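Futer: refrigerated trailer temperature logs, Ostport to Preda

By Luzius Bachmann
June 30, 2020
6 minute read

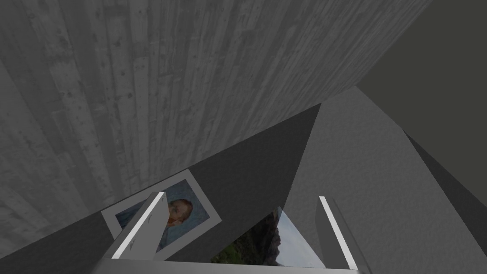

Grey boards with knots and nail holes, rendered.

Welcome, and thanks for stopping by! Futer is a set of temperature and door logs from chilled trailers working the run between the Ostport fish dock and the cold store at Preda, with a stop at the Fuvach depot if there's anything to drop. I've been tidying it up in the evenings for longer than I'd like to admit, and I'm very glad to have it out of my spreadsheet folder and into a shape other people can use.

## What you get

There are 2258 log files, one per trip, recorded on 40 trailers. Every file is plain CSV with a header row, and the columns are the same throughout:

- `trip_id`: matches the file name
- `logged_at`: local time at Ostport, 24-hour clock
- `supply_c`: air leaving the unit, degrees Celsius
- `return_c`: air coming back to the unit, degrees Celsius
- `setpoint_c`: whatever the driver or the dock dialled in
- `door`: 0 for closed, 1 for open
- `mode`: `diesel`, `standby` or `off`

Readings are 2 minutes apart. The older trailers only stored whole degrees, so their curves look like a staircase when you plot them (please don't smooth them and send them back to me, it has happened). The newer ones go to one decimal place.

A separate file, `trailers.csv`, lists body length in metres, number of axles, whether there's a bulkhead, and the colour code the depot paints on the rear frame. I left the colour codes in for sentimental reasons, but Balthasar Widmer found a use for them when he was matching up the maintenance sheets, so there you go.

## Known problems

124 trips have gaps of an hour or more. They are listed in `gaps.txt` and I'd suggest leaving them out of anything that averages over a whole trip. Most of them fall on the Fuvach leg, where the trailers sit on standby power and the logger sometimes loses its supply when the plug is swapped over.

The door sensor on three of the trailers was wired backwards when the logs were made. I've corrected the values in the main folder and kept the originals in `raw/door`, in case you'd like to check my work. Please do!

There are no cargo temperatures here at all. `return_c` gets used as a stand-in quite often, and for a full load of iced boxes it's a reasonable one, but with a half-empty trailer it tells you a good deal more about the air than the fish.

## Getting started

Unzip everything into one folder, keep the folder names as they are, and run `python check.py`. It compares each file against the list and prints the name of any that's missing or damaged. If it prints nothing, put the kettle on and begin.

## Licence and thanks

Use it for whatever you like, with a mention of Futer and a link back. Balthasar wrote the checker and most of `trailers.csv`, and he was very patient about my habit of renaming columns. The next update is planned for August and should fill in the missing setpoints on the oldest trips.

Recent items
- Futer changelog
- Plotting a single trip, step by step
- Standby power at the Fuvach depot
- Reading return air on part loads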